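Household Tips: Getting Ready for a Security Alert

Updated June 2023

When police close off a block over a suspicious package or a bomb threat, the people living inside it usually get a few minutes to leave, or they are told to stay in and wait. Most alerts end with everyone back home the same day. These tips are for both cases and use things you probably have in the house already.

The bag by the door

Use a bag you can carry in one hand. A small backpack is best because it leaves you free to hold a child or a leash. Put in copies of your ID and insurance cards, a phone charger, a written list of phone numbers, any daily medicine, spare glasses, a bottle of water, and a sweater. Add cash in small bills. Ours has $60 in it, mostly fives.

Medicine is the part that goes wrong. Pills expire and prescriptions change, and a bag packed two years ago may have the old dose in it. Check it when you change the clocks. Phyllis Staniforth in Postdale keeps an index card in hers with the name and strength of each prescription, so that a pharmacy can look them up if the bottles get left behind.

Don't pack the bag so full that you have to take things out to find the keys. Spare keys go on a clip inside the top.

If you are told to leave

Go when you are told to. Shoes, coat, bag, pets, out. Turn off the stove. Leave the laundry running if it's running.

Follow the route the officers give you even if it is the long way around. Stay clear of parked cars and large windows where you can. Once you are past the tape, keep walking until someone tells you that you've gone far enough.

Pick a meeting place ahead of time that is well away from your street. A library or a supermarket works, anything with a restroom and long hours. Pick a second one in the other direction. The Whitlock Street evacuation split our neighborhood down the middle, and families who had only agreed on "the corner" found the corner was inside the cordon.

If you are told to stay in

Move to a room on the side of the building away from the street. Close the curtains or blinds, since they will catch some of the glass if a window breaks. Sit below the level of the sill. An interior hallway or bathroom is better still if you all fit.

Keep off the balcony and don't film from the window.

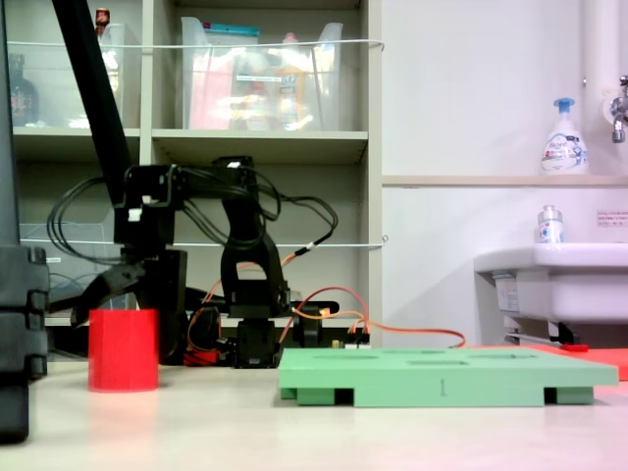

Fill a pitcher with water and bring it into the room with you, along with something to eat that doesn't need cooking. These things can run long. The last one on our side of town took 174 minutes from the first knock to the all clear, and we had two hungry kids for most of it.

Put one phone on low power and leave it alone. Use the other for updates. Text instead of calling.

Mail and packages you don't recognize

Most odd packages are a neighbor's order or a gift with the card missing. Look at the label before you pick it up. Things worth a second look are no return address, far too much postage or tape, a misspelled name with a title that isn't yours, oily stains, protruding wires, or a strange smell.

If it worries you, don't shake it, sniff it, or open it. If it is already in your hands, set it down gently. Leave the room, close the door, and keep everyone else out. Wash your hands with soap and water if you touched it. Then call 911 from another part of the house or from outside.

Do not put it in a bucket of water. People still do this. Do not carry it into the yard either.

Rumors

An alert brings a lot of messages, and a good many are wrong. Write down the account name for your local police and your county's emergency office and check those first. Don't forward a photo of someone as a suspect unless the police put it out. Trevor Hebden had his van passed around a neighborhood group in Storcombe for an entire evening. He was delivering a dishwasher.

Don't post where officers are standing.

Practice

Set a kitchen timer for 15 minutes and see whether everyone can be out the front door with the bag and the animals. The first try at our house failed on the cat carrier, which was in the attic under the Christmas boxes. It now lives in the hall closet with an old towel inside.

Children do better if they know one job each. Ours are the leash and the flashlight. Tell them the meeting place often enough that they can repeat it, and write a parent's phone number inside the coat they wear most.

Next page: Locks, lights, and mail slots (July)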